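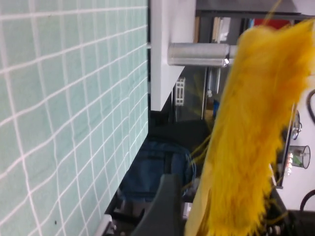
Zarnport started in a rented unit in Nemville with two secondhand robot arms and a landlord who kept asking when the "real machines" would show up. We are twelve people now, and what we do hasn't changed much: we teach robot arms to handle the ordinary things people have at home. Soft things are our favorite. Put something big, shaggy and bright yellow next to a dark gray gripper finger, with pale green tiles close by, and you have the sort of job that keeps us at the bench long past dinner – loose fibers go everywhere, the outline is never the same twice, and we love it!

Josefien Hendriks and Mounir Shehata founded the company after years of working on packing lines, where every box is the same size and nothing ever flops over. They wanted a harder problem. Bart Peeters joined them to build the grippers, and Jussara Amaral runs the teaching side, meaning she decides what the arms practice on each week and gets first pick at the thrift store in Sallell.

Twice a year, in January and again in late summer, we open the doors and let people watch. The last open day was August 26, 2025, and over 25 visitors squeezed in, including a whole class from Sallell and a retired upholsterer who gave Bart the best advice on handling long pile he's had in years (go in low, close slowly, don't tug). The kids wanted to know if the arms get tired. They don't, but the finger pads wear out, so Mounir passed a box of old ones around and came home with fewer than he brought.

Visits are pretty loose. Marijke Jansen meets you at the door, you get coffee, and then you go and stand by whichever bench looks interesting. We run whatever we happen to be working on that week, misses included. If you've brought something odd from home, ask – we'll usually give it a try, and the Maruyama bench by the back wall is kept free of schedules for exactly that.

School groups of up to 25 are welcome, ages 9 and up. Smaller groups can come by most afternoons until 5. Write to Marijke through the contact page and tell her how many of you there are.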